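Keeping Food Cold Is a Housing Question

Most residential tenancy law in this country was drafted on the assumption that a dwelling is made up of walls, a roof, plumbing, heating and a lock. Appliances were left to the market. A landlord who supplied a stove or a refrigerator was obliged to keep it in working order; a landlord who supplied neither was, in most jurisdictions, free to say so in the advertisement and leave the matter there. The position of this essay is that the assumption has aged badly, and that a working refrigerator should be included in the minimum standard for any self-contained rental dwelling.

The argument begins with cost, although it does not end there. A household moving into an unfurnished unit must already find a bond or deposit, the first period's rent, removal costs and utility connection fees. The refrigerator is usually the largest single purchase that follows. Households with savings absorb it. Households without savings turn to rent-to-buy contracts, whose total price over the term commonly exceeds the retail price by a wide margin, or to second-hand units of uncertain age and poor efficiency. The appliance then appears a second time in the household budget, as electricity.

There is also the plain matter of food. Public health agencies advise that perishable food be held at or below 4 degrees, and a good deal of public money is spent repeating that advice. A family without refrigeration cannot follow it. Milk is bought by the small carton at the corner shop, meat is bought on the day it is eaten or left out of the diet, and leftovers are thrown away. Insulin and some children's antibiotics need to be kept cold as well, and a pharmacist's label does not ask whether the patient has anywhere cold to put them.

The tenancy advice service at Florkden, which has published several years of its intake notes, recorded 43 enquiries about missing or failed refrigerators between April and the end of its reporting year. The number is modest. The notes attached to it are more instructive than the total. A recurring complaint concerns units that were advertised with a refrigerator, inspected with a refrigerator, and handed over with a gap in the cabinetry and an exposed power point. Another concerns appliances described in the condition report as "left by previous tenant", a phrase that appears to place responsibility for repair on no one at all. 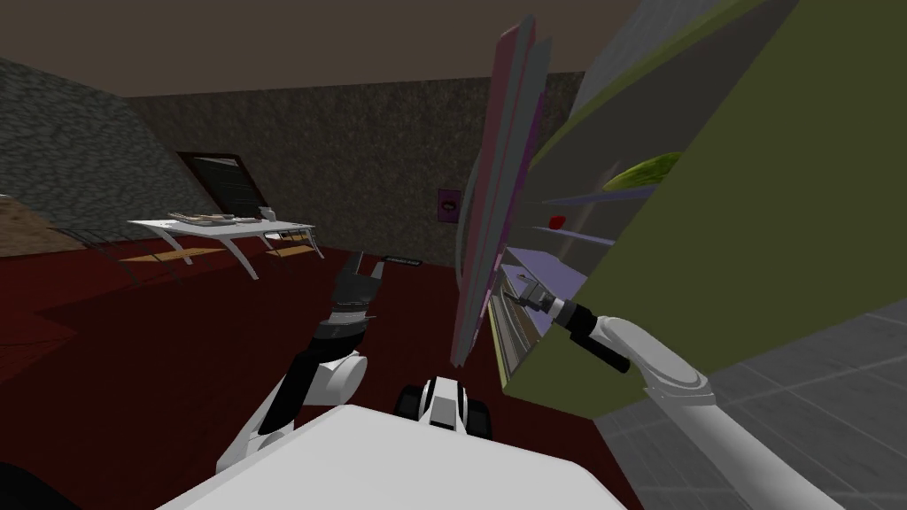

Tibor Antal, writing in response to an earlier version of this essay, objected that a compulsory standard would simply be passed on in rent, and that tenants who already own a good refrigerator would be paying for a second one they did not want. He added that small landlords in older buildings often have kitchens in which a modern unit will not fit without joinery work, and that a rule written for new apartments would fall hardest on the cheapest stock.

These objections deserve a considered reply. On the first, some pass-through is likely. It should nevertheless be weighed against what tenants presently pay. A landlord buying a durable appliance at the retail price and recovering it across its working life imposes a small weekly charge. A tenant financing the same appliance through a rental contract pays considerably more, and faces the added cost of moving it at the end of each lease. Refrigerators do not travel well. Doors are knocked out of alignment, seals are torn, and many a serviceable unit has gone to the tip after a single trip down a stairwell.

On the question of tenants who bring their own, the remedy is straightforward. The standard should be capable of waiver in writing, at the tenant's election, with the waiver lapsing when the tenancy ends. Valtach, where a local rental code along these lines has operated for eight years, uses a one-page form for the purpose. The form is signed at handover and kept with the condition report. It has generated few disputes, and those that did arise concerned storage of the landlord's appliance during the tenancy, a point any new code ought to settle from the outset.

The joinery objection is the strongest of the three. Older kitchens were built around smaller appliances, and in some the door of a current model cannot be opened fully without striking a wall or a bench. A standard that prescribed a minimum capacity of, for instance, 200 litres for a one-bedroom unit could be met by narrower models in nearly all such kitchens. Where it could not, a transition period tied to the next renovation or change of tenancy would be reasonable. Exemptions should be applied for and recorded. They should not be assumed.

Enforcement requires equal care. A minimum standard that depends on the tenant's willingness to complain will protect confident tenants and few others. Nisreen Haddadin's submission to the Skovby housing review recommended that the appliance be tested at the entry inspection, with the internal temperature entered on the condition report and countersigned by both parties. The proposal is inexpensive and should be adopted. A thermometer costs less than the time spent arguing over whether a refrigerator was "running warm" in the first week of a lease.

Repair times should also be fixed in the rules. A failed refrigerator in January in an inland town cannot wait behind a sticking window. It belongs in the category of urgent repairs, alongside hot water, with the tenant entitled to arrange the work and recover the cost up to a stated limit if the landlord does not respond.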